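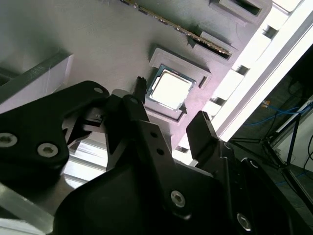
September 6, 2019: Chip day!!

Well, I did it, I finally got to play with the insides of a computer and I didn't cry once. I've been putting this off since January, when I brought the old desktop home from the Eynon swap meet and then used it as a plant stand (a very good plant stand, in fairness to it).

I'd been so nervous about the processor. It's such a small square to be so worried about, all shiny silver on top with that thin dark greeny-blue rim, and wee gold specks at one corner. Sitting in its grey holder it looked more like jewellery than anything. I kept wanting to pick it up and kept tucking my hands under my arms instead. The memory stick has its own slotted holder a bit further along and I love that, everything with a spot to live. At home my parts are in a margarine tub.

The course is the Tusex evening one, eight dollars a go with tea thrown in, and I've now been to 41 of their evenings if you count the knitting ones, which I do. The handout is from Rellico and it's a shocker. Page one has a drawing of the board printed so dark I coloured over it with a highlighter to find the memory slots. In real life you can't miss them, four long ones side by side, dark purpley black with ridges, and the little latches poking out at the ends. And the board is such a cheerful green! I'd pictured it grey for some reason, probably the handout's fault.

The bit that got me was the empty processor socket. Just a pale square recess with a thin metal edge, waiting. I leaned over it for ages and my neck is paying for it tonight.

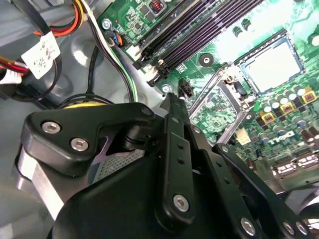 Do I have to put the memory in before the processor? No particular order as far as fit goes, but I'm going to do the processor first, while there's elbow room.

I wrote that inside the front cover of this notebook so I'll quit asking it.

Other business: got home after nine, had toast. Looked up new memory on the Fistance site and closed the tab again, I am not made of money. The plant has moved to the windowsill and is sulking. Need a proper little screwdriver with a magnet on the end, and a box with compartments, and to give the margarine tub back to the kitchen before it's missed. Also ring about the gutters tomorrow

Contact | © 2019 Chip Day Diary | Back to top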